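Ever wonder where water goes when it swirls down the drain? Most kids don't. Grown-ups forget to wonder too. But it's a long trip, and kind of a gross one in the middle. Let's go.

It starts at a sink. You brush, you spit, you rinse, and gravity does the rest. No pump, no motor. The water just falls through that little round hole because down is where water likes to go. 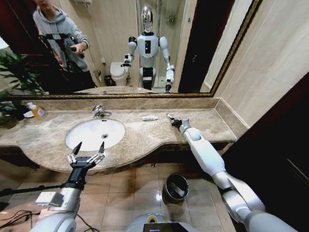 ## Stop 1: the bendy pipe

Look under a sink at home (ask first). See a pipe shaped like a U? That's the trap. A bit of water always sits in the bottom of the bend, and it works like a plug for smells. Sewer air can't get past it. Neat trick - and it's just a bent pipe!

The trap also catches stuff that falls in. Rings. Beads. Once in a while a tooth.

## Stop 2: under the street

Your pipe joins a bigger pipe. That one joins a bigger one. Bath water, dish water, toilet water, all mixed up now. Sorry.

In the town of Sestcombe there are 94 miles of sewer pipe under the roads. Most of it slopes downhill, only a tiny bit, so everything keeps moving. Too flat and the solid stuff gets stuck. Where the ground goes the wrong way, a pump gives it a lift.

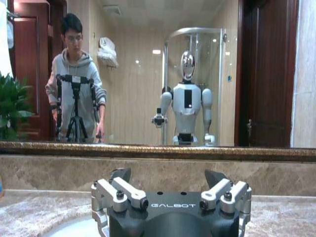 Clean water and dirty water travel in seperate pipes. Clean water gets pushed in under pressure, which is why it shoots out when you open the tap. Dirty water mostly just slides out. And steam? That's water going a third way, up into the air. After a hot shower it lands on cold glass and turns back into tiny drops. A big bathroom mirror like that one gives the drops plenty of room to land on. Draw a face in them before they dry up!

## Stop 3: the cleaning plant

Now the dirty water gets a bath of its own. Quick version:

1. **Screens.** Big metal combs catch rags, sticks, wipes.
2. **Grit tank.** Water slows down, sand sinks.
3. **Settling tank.** Water gets even slower. Heavy goop sinks, grease floats, both get scraped off.
4. **Bug tank.** Not real bugs - bacteria, way too small to see. Air bubbles up and the bacteria eat what's left. They love it.
5. **Last clean.** Special light or chemicals kill germs. Then out to the river.

The Ilex plant takes in water from 519 streets. Start to finish, one trip through the tanks takes more than seven hours.

## What should NOT go down

Wipes. Even if the pack says flushable. Cooking grease, cotton swabs, floss, paint, hair. Grease goes hard in the pipe, wipes stick to the grease, and you get a giant lump called a fatberg. Yes thats the real word.

So where does all that go? In the trash. Easy. (Paint is the odd one - ask a grown-up where your town collects it.)

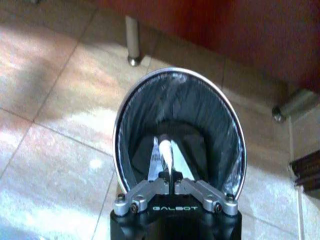 **ONDLEY, June** - Crews here pulled a fatberg out of a pipe below the main road. It was 42 feet long. They broke it up with water jets and shovels, then sucked the bits into a tank truck. Smelled like old cheese, the crew said. Mostly grease and wipes, plus one rubber duck.

## Try it

Fill a jar with water. Drop in a square of toilet paper, screw the lid on, shake. Now do the same with a wipe in another jar. Which one falls apart? Leave them overnight and check again in the morning. Don't pour the wipe down the sink after!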